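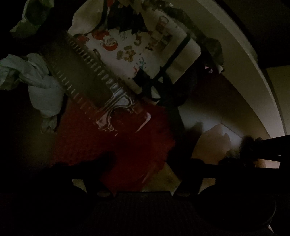

Vol. 7, p. 12

Teaching by hand at Goltamside

I spent most of a morning last week at the Prirnelel workshop in Goltamside, and I came home with sore wrists and a new respect for anybody who can pick up a plastic wrapper on the first try. The folks there are teaching a robot to sort trash. Household trash, the regular kind, crumpled paper and packaging all jumbled up together in a round bin. And they're teaching it by hand, meaning a person holds the same sort of gripper the robot will use, squeezes a handle, and does the job over and over while a camera on the tool takes it all in.

Gladys Muli runs the sessions. She handed me the gripper before I'd even gotten my coat off (it's heavier at the front than you'd think) and told me to go for the clear plastic tray. So I went for the clear plastic tray. I got the printed package lying next to it instead, then dropped that, then got hold of the tray by one end and lost it again on the rim. She kept that one! The bad tries go into the set along with the good ones, she told me, as long as the person recovers and finishes.

The project is called Obura, and it started in September with a single bin and a pile of folded cardboard. Cardboard went fine. "It was too polite," is how Gladys put it. Real trash sags and slides, and clear plastic hardly shows up at all except where it catches a bit of light, so they switched to whatever the building's own kitchens throw out, minus the wet stuff. They keep the lights low for a good part of each session too, as the sorting room where the robot is supposed to end up is a pretty gloomy place.

So far they have 3,713 finished grabs. The goal is 4,000 by the end of the year, and at the rate they're going they should make it with a few days to spare, although Gladys knocked on the bench when she told me so. Seven people take turns holding the tool. The longest anyone goes without a break is half an hour, and I can tell you I was ready to quit well before that.

Erasto Ogola looks after the other half of the work, where the robot is driven from across the room with a pair of hand controls. It's a lot slower. You move your hand, the arm thinks about it for a moment, and then it moves too, and if you get impatient and push harder you end up with the whole arm leaning on the side of the bin. Erasto likes it better all the same. With the hand-held tool, he says, people do things with their elbows and shoulders that the arm just can't copy, like reaching in sideways under something big. When you're driving the real arm you only ever do what the arm can do. He and Gladys have been having this argument for months and neither one seems in any hurry to win it.

What I wanted to know was how well the thing sorts on its own, and the answer for now is "some days." I watched it go into the bin eleven or so times. Paper it handles nicely. It came up with a balled-up sheet pinched right in the middle and set it down in the paper tub as gently as you please. Film and thin wrappers are another story. It closed on air twice, and once it lifted out a bag with a second bag stuck to the first and put both of them in the wrong tub. Erasto wrote that down, took the bags back, and mixed everything up for the next go.

Brurnine, the hauling outfit on the east side of town, has said it will take one arm for a tryout on its small-office route once the 4,000 are in and the training is done. Nobody's job changes for that, I was told; the arm would work a side table with a person next to it. No start day has been set.

Prirnelel is also looking for more hands for the winter sessions. No experience needed, and they'll show you the grip in ten minutes. Stop by the front desk and ask for Gladys, and wear sleeves you can push up.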